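About Zukitz

Curtains, blinds and the occasional stage drape, made in Plarano and hung wherever you can get a van.

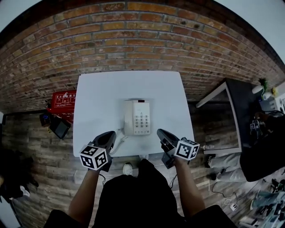 Are you the people who told my sister her windows were too ugly for pelmets? That was how one caller opened last spring, and we have to admit that yes, we probably were. The word we'd used was "unsuitable", but word gets round. She ordered eleven pairs of lined curtains for her own house and no pelmets, so we count it as a recommendation.

Zukitz started in the back half of a carpet shop. The carpet shop had the front half, the heating and the sign. We had two sewing machines, a cutting table made from a door, and a view of the bins. When the carpets moved out to the retail park we took over the front and found out what the heating cost. We've been there ever since, in cardigans.

What we do

Most of our work is curtains for ordinary houses - bay windows, patio doors, that odd little window on the landing that everyone swears is a standard size. It isn't. There are no standard sizes in Plarano, where the builders seem to have measured by eye and then gone to lunch. We come out, we measure three times, we write it down, and then one of us goes back and measures it again before the fabric is cut.

We also make Roman blinds, roller blinds, door curtains and cushions. We'll make a matching bedspread if you ask twice. We used to do swags and tails and we still can, though we'll want to talk to you first.

The larger jobs are mainly for schools and halls. The biggest so far was the Galico theatre, which wanted new house curtains in a red that matched the seats. The seats turned out to be four different reds. We matched the one in the front row and the theatre keeps the lights low.

What we don't do

Shower curtains. Car interiors. Anything involving a caravan after May, when everybody who owns a caravan remembers it at once. We don't clean curtains either, but the dry cleaner's on Selvanayagam Road does, and they've been very decent about the time we sent them velvet without warning.

Prices and waiting

Measuring is free within 16 miles of the workshop. Beyond that we charge for petrol and expect a cup of tea. Hand-finished hems cost more than machined ones and take longer, and from the sofa you won't see the difference. We will, and it'll bother us, so plenty of people end up with the hand-finished at the machined price. Please don't spread that about.

The usual wait is five weeks. Orders for Christmas closed on Tue 3 December and no, your mother-in-law arriving early doesn't reopen them.

Our fabric room holds 174 rolls, a good many of them beige. We've tried to cut down on beige. People come in asking for something bold, walk past the peacock print, stroke the orange linen for a while and go home with oatmeal. The peacock print is still available, at a price that falls every year.

Finding us

The workshop is behind the post office, through the green gate. The gate sticks, so lift it and push. Ring before you come if you want to see more than a couple of rolls out flat, as the table is generally covered in someone's lounge.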